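I've been arguing with my brother-in-law, Shota Koyama, about house robots for most of July. He reckons a machine that can't do a whole job is no use to anyone. I think we're a lot closer than he'll admit, and that tidying is the chore to watch.
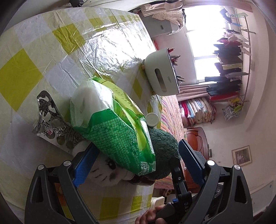
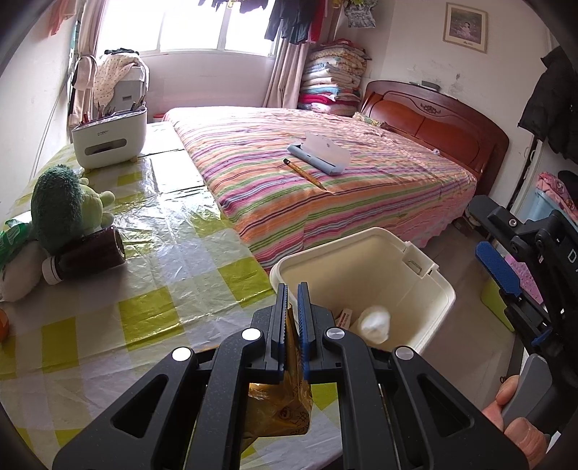
Tidying a room is my favourite test because it looks so dull. Nothing has to be cooked, cut or hung out, and a four-year-old can make a fair start on it. But think about what the hands are asked to do. A crumpled plastic bag like the yellow one held over the bin has no fixed shape, so any plan made for its corners is useless once the jaws close. A printed packet with straighter sides is a different grip again, and if there's a plush toy tucked up against it, you have to take one and leave the other. Then there's a brown bottle lying on its side, ready to roll if you bump the table. I get a real thrill out of how much skill is hiding in that lot!

The hands themselves have come such a long way. A plain two-jaw gripper with a bit of texture on the pads can hold an astonishing range of household stuff, and I've stopped believing we need five fingers before anything useful happens. My friend Nanami Tanabe packs orders at Hayashi, a small stationery wholesaler, and they've had a Fistari arm on the returns bench since autumn. It opens floppy mailers all day. She told me it cleared 3,515 of them in its first month and had to call a person over for 53. Those are floppy mailers, the very thing everyone said arms would never cope with.

Shota's answer is that a returns bench isn't a bedroom, and he's right about that. The bench has good light and one kind of problem. A lived-in room has a bright window at one end, clothes hanging where they can dry, quilts stacked up high, and pens in a holder that somebody will want left exactly as they are. Most of what's in a home should stay put. The hard bit of tidying is knowing which crumpled thing is rubbish and which is a receipt, and I don't think any gripper solves that, however clever the pads.

Still, I don't see why we'd wait for a machine that gets every call right. His mother, Mitsuko Koyama, has bad wrists and can't easily pick up small things. She doesn't want a butler. She wants something that will go along the table with her in the evening and put in the bin whatever she points at. I'd happily take that version as well, and I'd let it be slow. If it takes 2 minutes over a lolly wrapper while I'm doing the dishes, who cares?

What I'd like from the companies is less dancing and more boring footage. Lunovent put out a film of its machine folding one towel, beautifully, with nothing else in the room. Lovely towel. Show me the same machine after roughly 1,000 tries at a messy table, including the tries where it drops the packet or squashes the toy, and I'll watch the whole thing with a cup of tea and cheer every time it gets one in the bin.

Shota says he'll come round when one can change a doona cover. I can't change a doona cover without swearing, so I think he's set the bar a bit high, but I've written it down and I intend to hold him to it.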